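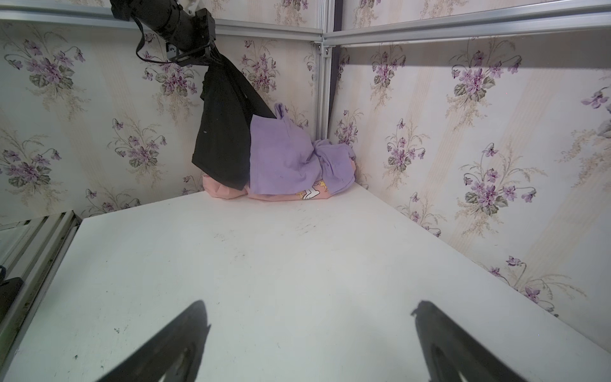
March, a little after four. Paste again, and I expect paste for the rest of the month, as the starch from Redarico is a new lot and it does not cook like the old one. I made the first batch this morning exactly as written on the card inside the cupboard door and it came out much too thick, more like a pudding, and I had to thin it twice before I could get a brush through it. I keep thinking about inside corners while I stir. Two walls of floral paper meeting at the back, with a pale matte table pushed in under them, is just the sort of place where a lazy paste shows itself - the eye goes straight down the seam, and every flower near it is a chance to be found out. So I'd like to get this right before I cut anything I care about.

## Batch one

One part starch to 7 parts water by volume, soaked overnight, cooked on the small ring. It turned glassy sooner than I am used to and then kept on thickening well after I took it off the heat. Strained once through the horsehair, left to cool under a damp cloth. Brushed out on offcuts of the Piras lining paper it looked lovely and smelled like my grandmother's kitchen, but it grabbed so fast that I had no time to slide the sheet. I like to be able to nudge a drop into place with the flat of my hand, and with this one I was fighting it from the moment it touched the board.

## Batch two

Same starch, more water, and I let it cook for 15 minutes at a very low heat, stirring the whole time (my shoulder has opinions). Much better! It went on like cream and stayed open long enough to shift the sheet and shift it back again. I tried it on the printed Sitia remnants as well, the ones with the leafy border, and the green did not lift, though the pink got a little cloudy where I had been heavy with the sponge. I think that was me and I don't blame the paste. Will do the pink again with hardly any water on the sponge and see.

Soaking time for the Sitia: I had been giving it longer than the lining paper out of habit, and I think that was too much. At 5 minutes, folded paste to paste, it lay flat and had done most of its stretching. Any longer and the edges began to feel soft under my thumbnail, and I would not trust them at a trimmed seam.

## The corner board

I have two boards screwed together at a right angle for practice, not quite true, which is handy, because I have yet to meet a room that is. Golshifteh Kiani came by while I was setting it up and we had a long and very enjoyable disagreement about whether to wrap the sheet around an inside corner or cut it there and overlap. She wraps a narrow strip, then plumbs a fresh line on the second wall and lets the next piece cover the strip. I had been taking more around than she does, and I have to admit hers lay tighter, with no hollow behind it when I tapped. Mine sounded like a drum in two places. I slit one of the hollows with the scalpel to look and the paste in there had skinned over before it ever touched the wood.

So: less paper around the corner, and paste the wall side too, just a hand's width either way.

## Ready-made for comparison

Mixed up a little of the Filinix powder from the tin on the top shelf. It is perfectly good paste and I don't want to be snobbish about it. It slips nicely and it is ready by the time the kettle would have been. But it dries with a faint shine on the face of the matte papers if you leave any behind at all, and I am a person who leaves some behind. I'd keep it for lining and for the insides of cupboards.

## To do

- Rewrite the card on the cupboard door for the new starch, and date it this time
- Trim the remaining Sitia strips to 53 cm so they match the roll we are really going to hang
- Try the pink with an almost dry sponge
- Sharpen or replace the long shears, they are chewing
- Ask Golshifteh if I can borrow her seam roller, the one with the rounded edge

Leftover paste from batch two is in the lidded crock at the back of the fridge. Please don't throw it out, I want to see how it brushes tomorrow morning.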